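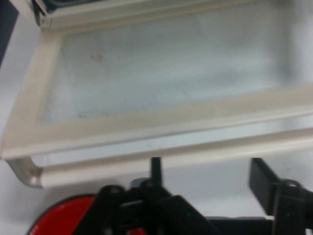 The gripper lined up under the front rail of the tray. Wrist camera view, Wednesday's open day at Ronton.

A Wednesday afternoon with the tray handlers

If you missed the December open day at the Ronton workshop, I'm sorry, because it was a treat! Eleven of us from the club made the drive out to Jemudton and we stayed until they started switching the lights off.

The main event was tray handling. I know that doesn't sound like much. Robots that pick up blocks and cans have been at every show I've been to, and I was half expecting another one of those. A tray with a big frosted panel is a much meaner job. It's wide, it's pale, it sits on a white surface, and from the robot's side the only thing worth grabbing is the lip of the rail (a rounded lip, too, so there's no nice flat face to close on). Abhishek Vashisht, who ran the demo, put the wrist camera feed up on a big screen so we could all follow along, and I think that was the best decision of the day. From the chairs you see an arm moving toward a tray. On the screen you see cream plastic, pale gray-blue panel, white bench, and those black fingers coming in, and you start to understand why the poor thing hesitates.

And it did hesitate! The first try stopped short of the rail and backed off. The second one slid a finger along the edge and lost it. Abhishek let both of them play out and talked us through what he thought had gone wrong, which I really appreciated. The third try got hold of the rail and lifted that side of the tray clear of the bench, and there was a proper cheer. Somebody at the back asked for it again, and it worked again, a little crooked but well enough.

The team is collecting practice runs by having people drive the arm by hand, then training on the recordings. They had 500 as a goal for this task and the counter on the wall said 523 when we came in, so they were in a good mood. Dagmar Štěpánek handles most of the driving and she let visitors have a go on the second arm after the break. I lasted one turn. You hold a pair of handles and the gripper copies you, and it feels completely natural right up until you have to judge depth, at which point I pushed the tray several inches across the bench while sure I was nowhere near it. Mittal's two kids, on the other hand, were doing it neatly inside five minutes and had to be pried off so the rest of the line could have a turn.

There was a good long question session over coffee. People wanted to know about lighting (they keep it soft and even, and Dagmar would like to try it much harsher), about the fingers (flat ones for now, with softer pads on order), and whether the same setup could manage a refrigerator drawer or an oven rack. Abhishek's answer to that last one was "ask me in spring." I liked him a lot.

Smaller things from the day: the parking behind the building is tight, so share cars if you can. The upstairs room has the old Tistorari arm on a stand, unplugged, and you're welcome to move the joints by hand and see how stiff they were back then. And bring a sweater.

Ronton is planning another afternoon for groups like ours, same format, starting at 2. If you'd like to come along, reply to this newsletter or put your name on the sheet at the next meeting. I've already put mine down, and I intend to get that tray off the bench this time!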